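4.2 Self-reported room size and where it goes wrong

Of the 3968 forms sent out, 3589 came back with something in the floor area box. Good rate, better than we had planned for. The trouble is what people put in the box. Tenants in Cludden mostly copied the number from the lease. Tenants in Kusilora mostly guessed, or paced it out, and said so in the margin. We did not ask for a method on the first version of the form, which was a mistake. Fixed on the second.

Lease figures run high. Not by a lot per room, but always the same way, so it does not wash out in the averages. Closets get counted, also the space behind a door swing, also half of a shared hall in two of the older blocks. Paced figures scatter both ways and the mean is quite close to ours. We therefore keep paced figures and adjust the lease ones (see 4.4). Leaving the lease figures out altogether was tried and dropped, it empties the Cludden sample on the low rent side.
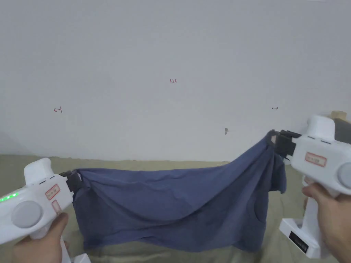 CLUDDEN, June

Second visits. Shorter than the first round, bedroom and kitchen only. Hallways skipped. The order of rooms was left up to the tenant, and most started with the bedroom. A few wanted to tidy first and we let them, timing was not recorded.

Three things came out of the second visits that matter for the rest of the paper. First, tenants who had moved in the last year gave better numbers than long term tenants. Song makes the same point for storage units and we think the reason is the same: you measure when you have to fit a bed or a couch through somthing, then you never do it again. Second, ceiling height. Almost no one knew it. Answers were given as "normal" or left blank, so height is out of the model. Third, the width of a room is remembered better than its length. We have no explanation for this that we would defend.

Rent per unit of area was worked out twice, once with the raw answer and once with the adjusted one. The ranking of blocks changes in the middle of the list and hardly at all at the ends. The Fleltard blocks move up most. These are the ones with the shared halls, so no surprise there.

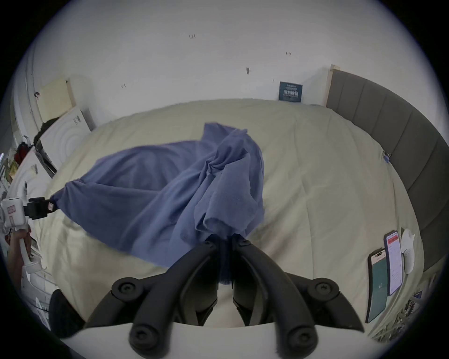 Figure 4. Blue cloth coming up off the bed.

One more point on the bedroom figures. Where the bed touches two walls, the tape has to go over it or the reading has to be added up from parts. We added from parts. Encarnación Sepúlveda re-measured a subset by the other route and the gap was small enough to ignore, she has the full sheet. Rooms with a sloped ceiling were measured at floor level and flagged. The flags are in the data file but not used here.

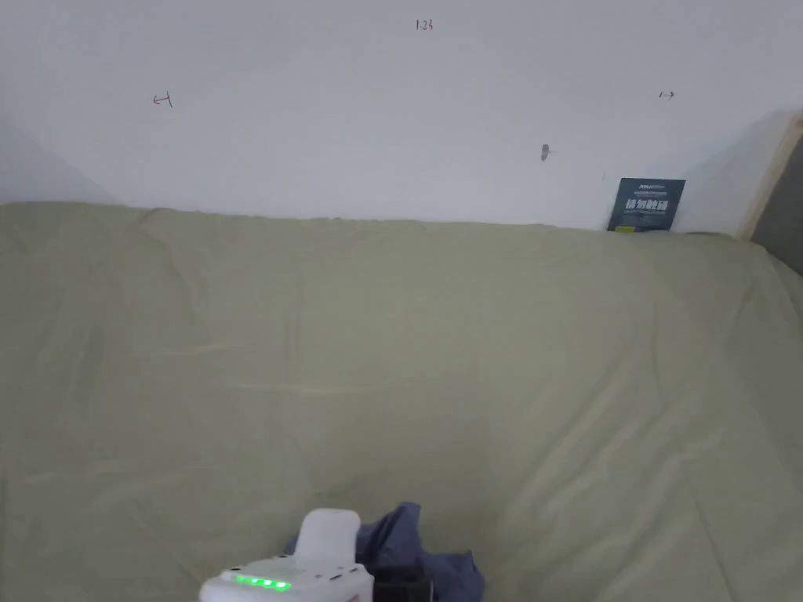

Written records kept by the tenant are a different kind of source and we nearly missed them. The form has no line for them. Yet people do write sizes down, on an envelope, on the inside of a cabinet, on the lid of a fuse box. Or straight on the wall, as with the small 1.23 in thin dark ink, a tiny double-headed arrow off to the right of it. No unit next to the number. That is typical, and it is the main problem with using such notes: a bare figure with no unit and no clear start or end point can't be entered as a width. We coded them as present or absent only. Tenants with any note of this kind, wherever it was, gave answers closer to ours, even when the note was not about the room in question.

Whether this would hold in a larger town we can't say. The next round is capped at 1000 forms and will carry a method box plus a line for written notes, placed befor the area question and not after it. The wording is still being tested in Kusilora.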